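Courses > Small Spaces Studio > Student reports > Paper on a round table

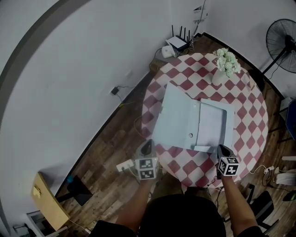

Department of Interior and Spatial Design, second year

Project report: sorting household paper without a desk

Submitted April 14, 2019

Brief was to pick one boring job at home and redesign how it gets done. I picked paper. Bills, lease, warranty cards, uni letters. No desk at our place, so everything happens at the round table with the red and white checked cloth.

Starting point. 82 loose sheets out of a kitchen drawer. Some dated back to August. Sorted them into keep, scan, recycle. Keep pile went in a pale blue document folder, one with a button clasp. Opened flat it takes up a fair bit of table, more than I'd planned for.

What I tried
- Folder in the middle, piles around the edge. Bad. Round edge means the piles have no corner to square up against, and they creep.
- Folder near the edge, flowers pushed to the far side. Better. White vase stayed on the table the whole time, housemates wanted it left there and I'd agreed not to clear the table completly.
- Sorting standing up v sitting down. Standing was quicker, back got sore after the second go.

Problems. The cloth slides when you drag a stack across it. Checks are also busy to look at, lost a small receipt on the pattern twice. Plain cloth would fix that but the cloth wasn't mine to change. Pedestal fan had to stay off, obvious in hindsight. Cords on the floor near the table too, you want to know where your feet are when you're carrying paper.

Results. First sort took 3 evenings. Second sort, same sheets shuffled, took one evening. Labels in the folder helped most, I used 6. Colour coding did nothing much, dropped it.

Miklós Juhász read the draft and said I should of measured the table first. Fair. Didn't have the diameter in time so it isn't in here.

Next: a tray with a curved back edge that sits against the rim of the table. Cardboard mockup is half done, two sides glued, will bring it to crit.

Related reports
Rieger: a shoe rack for a narrow hall
Kaltix folding shelf, final report
Drorketti: drying washing indoors
Ruren stool, second prototype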